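Moisture movement in reclaimed oak flooring: report on the bench trial

Submitted by Satish Pant and Nisha Tiwari

2. Method

Boards of reclaimed oak were supplied by Dovimora from a single barn floor. Each was planed on both faces, cut to 300 mm and end-sealed with wax. Half were finished with Danska hard oil and half were left bare. The boards were stored flat on spacers in the workshop through August. Width was read at mid-length with a digital caliper, at 9 a.m., by the same person. 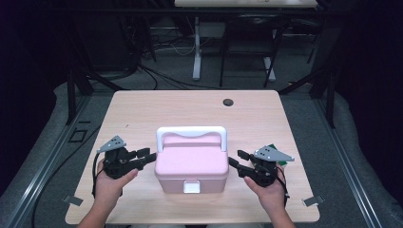
Vol. 2, p. 26

3. Results

Bare boards moved more across the grain than oiled boards in every pairing. The difference was largest in flat-sawn pieces. Quarter-sawn boards changed little with either treatment. Old nail holes did not open, but two bare boards developed short checks running out from the iron stain. Cupping was toward the sap side and was not measured.

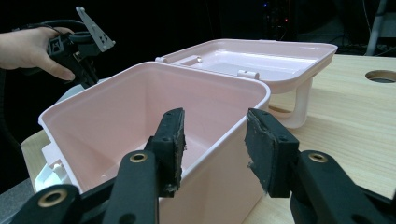

Rajeshwari Murthy commented on the draft that wax on the end grain could hide part of the effect, and asked for a set of unsealed controls. We agree. None were cut, and the remaining stock is too short.

4. Limits

Moisture content was read with a pin meter set for new oak. No correction was made for the age of the wood. The caliper readings do not depend on it.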